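Praktikum Greifen und Manipulation, Blatt 8
Betreuung: Bohdan Onyshchenko

Verglichen werden zwei Paare weicher Fingerbacken am handgeführten Greifer: Schouten (breiter Keil) und Plelik (schmaler). Geübt wird mit flachem Band und mit Schnur. Beides gibt nach, ein Kraftwert allein sagt deshalb wenig aus.

## 1. Halten

Das Band steht aufrecht zwischen den Backen, der Spalt läuft V-förmig zu. Griffpunkt im Protokoll notieren: Spitze, Mitte oder Grund.

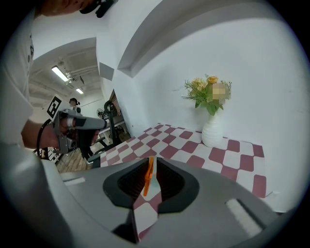 ## 2. Ziehen mit zwei Greifern

Die Schnur läuft zum Becher auf der karierten Decke. Ein Greifer hält das Ende, der zweite bleibt frei — er führt nur nach, wenn die Schnur seitlich auswandert. Die Markerwürfel dürfen dabei nicht von den Unterarmen verdeckt werden.

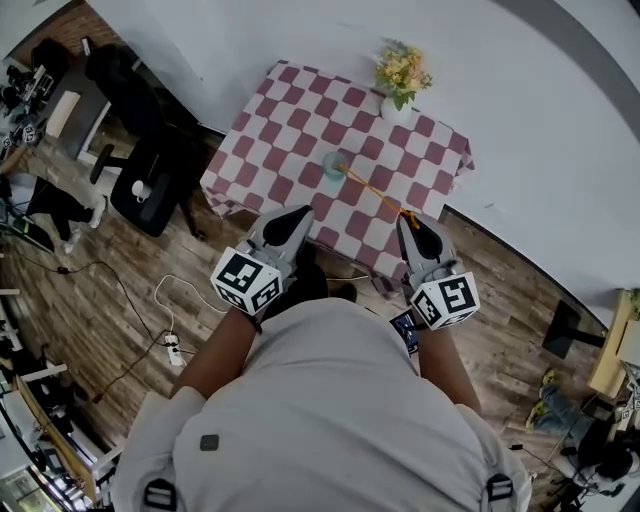
Pro Backenpaar sind 18 Durchgänge vorgesehen. Abrutschen zählt als Fehlversuch, auch wenn man sofort nachgreift. Im April lagen 217 gültige Durchgänge vor, 19 davon ohne Angabe des Griffpunkts. Diese fehlen in der Auswertung.

Abgabe: Protokoll und eine kurze Begründung, welches Paar sich für Schnur besser eignet.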